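Mar 3, 2024

Slept badly, woke with the app telling me I had slept well. Score of 3 out of something, or perhaps three stars, I never did find out what it was out of. A smiling moon either way.
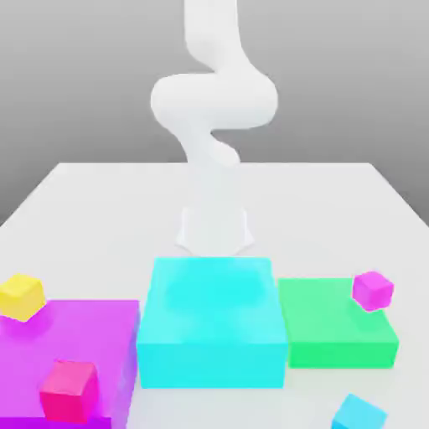 I said I would give the Trultico thing a fair go until the end of the trial and then write down what I thought, so I had better do it while I still remember. I paid £135 for it, in the sale, after Ilona Szabó went on at me over lunch for the best part of an hour. Ilona swears by hers. She also swore by the magnetic insoles and the year of no tomatoes, and I reminded her of both, and she laughed and said this was different as it had data. I bought it that night. I can't even blame wine.

What it does is sit on your wrist and report on you. In the morning there is a line with hills in it, and the hills are deep sleep and the valleys are something else, or possibly the other way up. The leaflet says one thing and the app says another. I wrote to them and got back a very friendly letter that didn't answer the question and invited me to upgrade.

My main complaint is that I know when I've slept badly. I was there. Last night I heard the bins being dragged at next door, then the rain, then the long stretch where I lay going over what I ought to have said to the man at the council in 2 different versions. All of that has gone down as "restful". Meanwhile the night at Clonesthorpe, when I went out like a light after the walk and the fish pie and didn't stir till the gulls started, it gave me a frowning moon and suggested I cut down on screens. There isn't a signal at Clonesthorpe. I hadn't looked at a screen since the station.

I put this to Ilona and she said I should trust the trend and ignore the single nights. Fine. I looked at the trend. The trend is flat. So the best case for it is that I sleep the same as I always did, and now I know it in colour.

Dr Nkosi was more interesting, when I went in for my ears. I asked her in passing and she pulled a face and said she gets people in who feel perfectly well until they read their score. Then they're tired all day. I recognised that one. There was a morning in the second week when I got up quite cheerful, made toast, checked the thing, saw the frown and went straight back to bed with a headache. A number had given me a headache! I was ashamed of that and didn't tell Ilona.

She also said, Dr Nkosi I mean, that getting up at the same time every day probably does more good than anything you can strap on, and it's free, and no one wants to hear it. I didn't much want to hear it either. I've been trying it since, alarm at half six, and I'm not going to pretend it has changed my life. Some mornings it's all right. This morning it was horrible.

The steps business is worse. It wants 3,000 before lunch from me, having started me off on what it calls a gentle plan. I did the washing up on Tuesday's pans (a lot of scrubbing) and it gave me a fair few for that, so it can't tell a walk from a roasting tin. Then I walked all the way to the library with my hand on the shopping trolley and got next to nothing. I find I now swing my arms when there's no need to. Caught sight of myself doing it in the chemist's window.

Rang the helpline at ten about sending it back. Music, then a young man who asked had I tried wearing it tighter. I said it left a mark as it was. He said some customers wear it on the other wrist. I asked what difference that would make and he said some customers found it helped. We went round again. In the end he gave me a returns number, which I've written on the back of the gas bill, and said the refund takes until it takes, more or less. I'll believe it when it's in the account.

Box is on the hall table. I can't find the little charging lead that goes with it and they won't take it without. Looked in the kitchen drawer, both coats, the bag I took to Clonesthorpe. Must ask the Illier guest house if it got left in the room, though I'm nearly sure I had it on the train.

In June there's a new model coming, according to the email that arrived an hour after I hung up. It measures mood. Ilona has already put her name down.

Soup for supper, the last of the leeks. Took the thing off at six and my wrist feels cold. Library books due back, and phone the guest house before noon as she goes out after.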